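Golow Two-Arm Bench Kit
Sold by Sundqvist, Flidosthorpe

Price: 1,005 for the pair of arms, grippers, base hardware and cables. Tabletop and side panels are not included. Neither is patience.

Most kits in this bracket are sold on a video of an arm folding a shirt. We don't have one of those. Arnel Marquez put this kit together in a shared workshop and used it for 151 hours before we agreed to list it, and his notes are the reason the page reads the way it does.

What he liked: the arms bolt to a front beam and stay square. Spare fingers for the gripper cost less than lunch. What he didn't: the setup guide skips the calibration step, and the cables are longer than the arms need, so plan on clips.

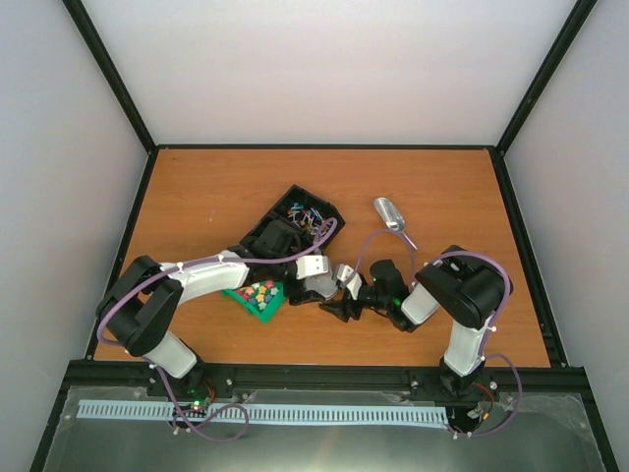
Can one person build it alone?

Plan on two people for the beam and one for everything after that. Lining up both bases single-handed is possible but slow.

Small parts in trays and a metal scoop make a fair test bench, and a hard one. Sorting loose pieces is where cheap arms usually give themselves away. We make no promise about how well yours will do it - that depends on your software and how many evenings you have.

Payload is 400 grams per arm. The maker, Dratetti, claims more with the arm tucked in. We haven't been able to confirm that, so we don't print it.

Warranty covers motors for 3 years and cables not at all. Questions about spares go to Leokadia Zieliński at the Sundqvist counter.

Page last checked 5 February 2026.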